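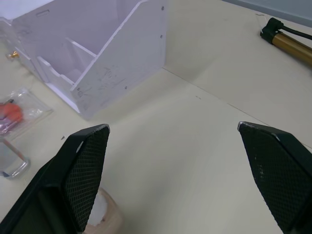 The second reviewer of our protocol asked us, a bit grumpily, why anybody needs a written rule for when a gripper is allowed to be empty. Surely you just start recording and grab the thing? I liked that question a lot, and I've ended up building this whole section around it.

4.2 House rules for starting and stopping an episode

Figure 3. Wrist view with the fingers open and nothing held. White organizer at upper left, hand pump at upper right. Under rule A, a view like this is acceptable as a first frame.

So, why write it down? When we started collecting at the Nalitz bench we had no start rule at all, and every operator had a private one. One of us began recording with the fingers already closing on the object. Another liked to park the arm way up high and come down slowly (lovely to watch, terrible for episode length). We trained on the first 300 episodes anyway, and the policy picked up both habits and switched between them in the middle of a reach. I spent most of a week blaming the learning rate for that.

Rule A is what came out of it. Every episode starts with the fingers open, nothing between them, and both fingertips in the wrist view. You want to see the tips because a bent or slipped finger shows up there first, and it's much nicer to catch it before the episode than 2000 episodes later. We don't ask for an exact arm pose. We tried that for a while, and the operators spent more time lining up the arm than doing the task, and the starts got so uniform that the policy fell over whenever the arm was a little bit off.

Rule B covers the table. We leave clutter where it is unless it blocks the task. Figure 3 has a small gold-colored fitting next to the organizer and a clear plastic bag lying along the left side, and under rule B neither of those would be a reason to reset the table. What we do ask is that the operator keeps their hands off everything once recording begins. If something has to move, you stop, move it, and start a new episode. No reaching in! We were soft on this early on, and I can tell you that a hand darting through the wrist view is a miserable thing to filter out afterward.

Rule C is about pads and surfaces, and it's the one people argue with me over. Small marks are fine. The right pad in Figure 3 has a few white specks on it and the tabletop has faint smudges, and we'd log both and carry on. A torn pad, or one peeling at the corner, means the arm is out of use until the pad is replaced. The operator makes that call alone and doesn't have to justify it to whoever is waiting for the data. I feel strongly about that last bit, having been the person waiting for the data.

Rule D is stopping. An episode ends when the object has been let go and the fingers are open and clear of it, and then the operator counts 2 seconds before hitting the key. Dimilell, our logging tool, writes down the key press and the gripper opening separately, so we can check the gap later. In the Favel set, which we collected before rule D existed, plenty of episodes stop with the object still in the fingers, and I wouldn't use those for anything involving placement.

We froze this wording on 7 July 2021 and haven't touched rules A and B. Rule C got one more sentence in September, when the Asfaw arm came in with softer pads and we needed to say what counted as a tear on them. All 300 episodes in the evaluation split were collected under the frozen text.

One thing we still haven't settled is what to do with an episode that starts correctly but gets paused for a safety stop. Right now we throw it out. That's wasteful, and it also means the data has very few recoveries in it, a gap I come back to in Section 6.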